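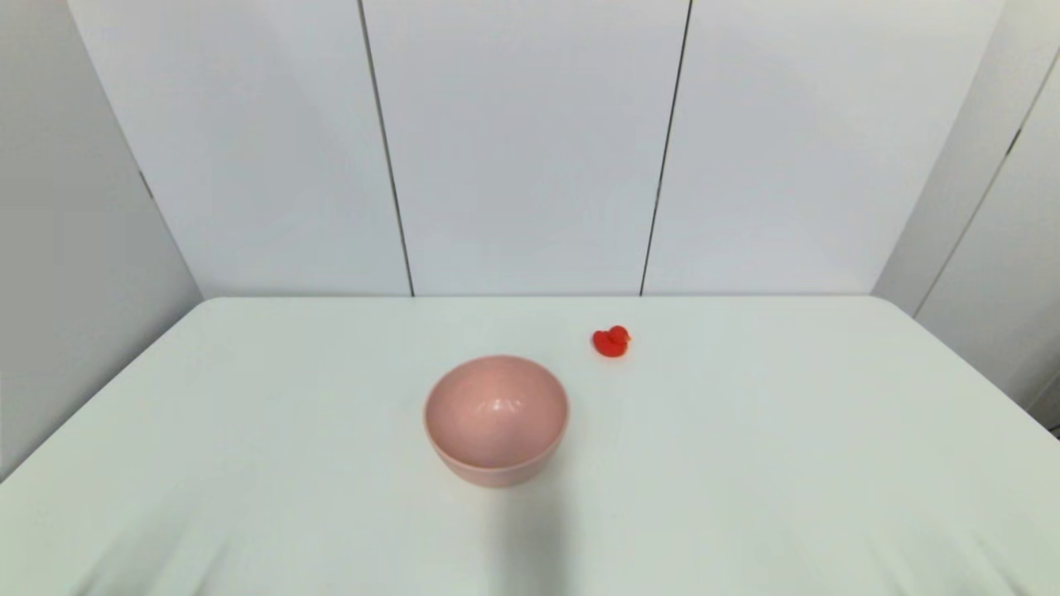 The bench laid out: one pink bowl, one red duck, plenty of bare table

Workshop tips: living with a robot arm on the packing bench

We pack bath sets at Clullport, and the arm has been on our bench since November. The brochure from Javov promised it would "free up the team". I'm still waiting — so take these as tips from someone who isn't sold.

Keep the bench plain. We practise new jobs with a single bowl and a single duck, well apart. Add tape, pens or a coffee mug and you'll spend the morning sorting out whose fault it was.

Write down who stops it. Put the name on the wall beside the roster, and change it at every shift. "Whoever's closest" is a poor answer when there are 3 of you.

Check the finger bolts before you start, and wipe the fingers with a dry cloth. Keep solvents off them. 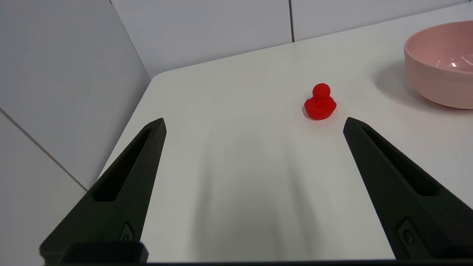 Fingers open, with the duck ahead and the bowl further back

Log your own minutes as well as the machine's. The office sheet said 100 sets a shift. It left out the 35 minutes Mahmoud Belkadi spent setting up, which used to be packing time and is now called "support". Ask what your job is called before the new title turns up on a pay slip.

Rotate the watching. Standing beside an arm is dull work and harder on the back than packing ever was. 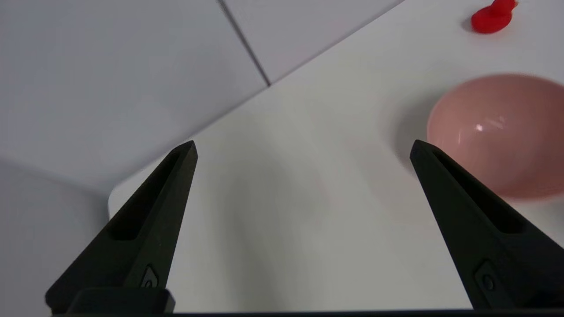 Get a stool, too, and get it in the budget at the start. Ours came out of the tea money.

Last, keep everybody's hand skills up. We pack one full carton by hand each shift, whatever the supervisor thinks of it. The day the arm is away for service, the orders will still be there.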